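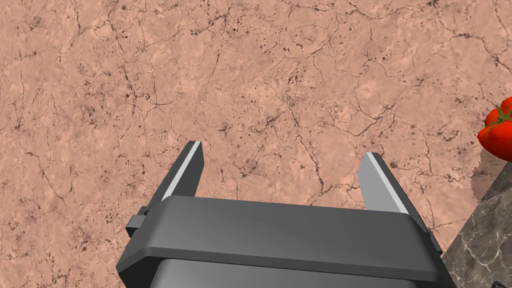 We use cookies to remember your list settings. Accept | Manage preferences

[pistlow-users] Re: Demos look fine one by one, policy wanders off
Posted by Svenja Bauerfeind, July, 10:42 pm

Hi Musyoka, hi all,

Musyoka Ndung'u wrote:
> I've now driven 165 demos of the tomato task in the sim kitchen, all by
> remote with the Pivora hand controller. Every one of them ends with the
> tomato where I want it. I replay them and they look great. Then I train
> on them and the arm goes out over the pink marble, opens up, and sort
> of hangs there. Sometimes it drifts left. The tomato is off to the right
> the whole time! Do I need more demos or am I doing something silly?
> Nanna says more demos, Svend says fewer. Help.

Oh, I know this one so well. I lost most of a spring to it (different task, same hanging around in midair) and I'd love to save you the trouble, so this is going to be long, sorry in advance.

First question: when you drive, which view are you looking at? I'd bet you have the big room view up on your main screen and the wrist view small in a corner, or closed altogether. I did that for months. The room view is so comfortable, you see everything, you go straight to the tomato and it feels like good driving. But if your policy only gets the wrist view, it has to learn from pictures where half the time the tomato is barely in there at all. You knew where it was. The policy has two open fingers, a lot of veiny pink stone, and maybe a bit of red over at the side. And the marble goes on and on, so one patch of it looks a lot like the next one.

So try this tonight if you have an hour. Close the room view. Drive with the wrist view only, full screen, and do 16 runs like that. You will hate the first few. I bumped the edge of the counter so many times that Gunhild came over to ask what the noise was (I had the contact sounds on). But you'll notice you start driving differently. You'll back up and turn until you've got the tomato properly in view before you go for it, and that little "look first" move is exactly what's missing from your set. Keep it in! Don't trim it off because it looks slow. I trimmed mine off, to make the demos tidy, and then had to record them all over again.

Second thing, and this is where I sort of side with Svend. Watch your starts. Do you always reset to the same pose? If the arm begins in the same spot 165 times, then the first time it's a little off at test, it has never seen anything like that. I now give the controller a good random shove before I hit record, so the tomato might be in front, way off at the side, or out of view. For the out of view ones I always search in the same direction, to the right, slowly. If you go left one time and right the next, the policy averages you and you get, well, the hanging.

Third, the step between the pink stone and the dark gray block. You don't say what height you come in at. On my setup the tomato is up on the raised part, and if I came across low I'd have to hop up at the last second, and each hop was different. Nanna told me to go up early, come over, then down, every single time. Boring to drive but it trains much better. Also watch when you open the fingers. I used to open them at any old moment on the way over. Now I open wide at the start and leave them open until I'm around the fruit.

About numbers, since you asked. My last set was 204 demos and it was no better than the 33 I recorded carefully after that. Same settings, same training time. I was a bit sick about it. I would not throw yours away though, put them in a separate folder and try mixing some back in once the small set works.

One thing I can't help with is the Brirkmont exporter. Somebody said it drops the finger width from the log if you pause in the middle of a run, and I never pause so I've not seen it. Gunhild, was that you? If so could you tell Musyoka which version? It would be a pity if half of the grasps were recorded with the fingers open the whole time and we're all here blaming the driving.

And Musyoka, if you can, put up two or three of the failed runs, wrist view please, with the controller log next to them. The shared folder is the Laxdal one, same as before. I'll have a look tomorrow after lunch. I'm curious whether the left drift starts before or after it loses sight of the tomato, that would tell us a lot.

Oh, and turn the stick sensitivity down! The default is way too jumpy for close work.

Good luck and let us know,
Svenja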